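4.2 Coordinating two arms under partial views

The planner in Baloyi treats the two arms as a single system with one shared clock. Early versions gave each arm its own policy and a simple rule for yielding, and we lost a lot of trials to polite standoffs. With the shared clock, every planning step scores both gripper paths together, and the results were a delight to watch.
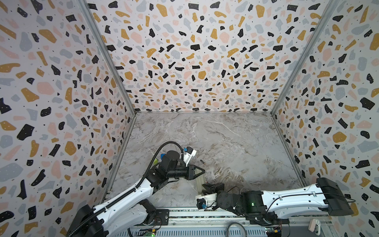
Each step proposes 80 candidate path pairs and keeps the best 6 for a full collision check. The check runs on link meshes padded by up to 100 percent near the wrists, where cable slack is hard to model. We tried tighter padding and gained almost nothing in speed.

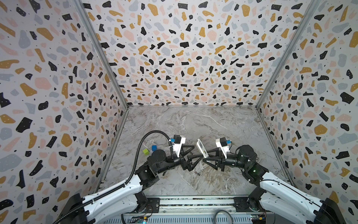
Figure 6. Both arms at a handheld object in the shared zone.

Handoffs are where joint scoring pays off most. A transfer needs one gripper to stay firm while the other comes in close, so the cost term has to reward nearness that the collision term would normally punish. A remote control set diagonally between the two grippers, as in Figure 6, is a lovely test: the fingertips nearly touch, and the safe gap is small. We fade the collision term along the approach direction only – everything else keeps its full weight.

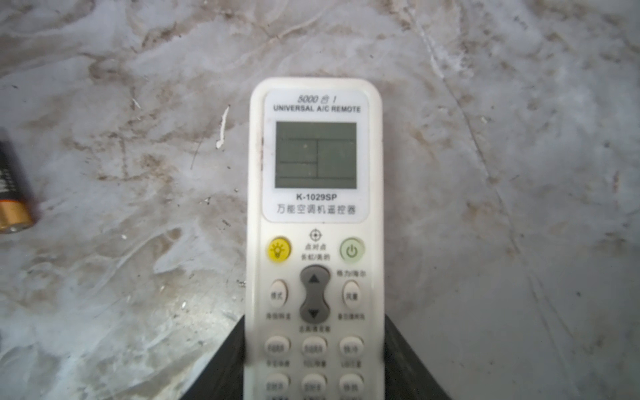

Ognjen Nikolaidis
Trilbridge Lab, Prakville

The wrist views feed a separate grasp estimator, trained on 996 labeled grasps from the Lisdale set. It returns a finger pose and a confidence score, and the planner asks for a second look when that score drops.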